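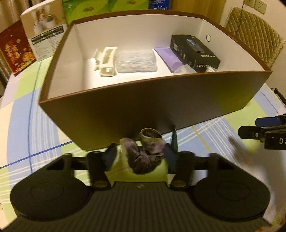 Adeldale hand gripper pair: setup and care notes

Kept by Heledd Maddocks. Ask Majdi Hamdan before changing anything in the config folder.

Status: in use. Left and right units are a set, dont swap one with a spare from the Craddock kit.

What you need
2 grippers
4 spare finger pads
small screwdriver, lint-free cloth, the Wenine cable bag

Before a session
Wipe both pads on each gripper. Fluff from soft things (scrunchies, socks) builds up fast.
Open and close each one fully, slowly. Fingers should meet level.
Check the screws on the finger plates. Finger tight plus a nudge, no more.
Run check_width, left then right. Closed reading over 2 mm, redo the zero.

Redoing the zero
Close by hand, hold, run set_zero, let go when it beeps. If it won't save, unplug and start agian.

Swapping a pad
Screw out, old pad off, new one on, same way round. Then zero. Write it in pads.txt with your initals.

Known faults
Right unit sticks half open now and then. Clean the pivots, no oil. Hefin oiled them in June and it picked up grit for weeks.
Left unit drops its link on long cables. Use the short one.

Files
156 sessions, 19 of them from before the pad change. Those are in old_pads, keep them apart.

To do
Label the spares. Lleucu has the printer.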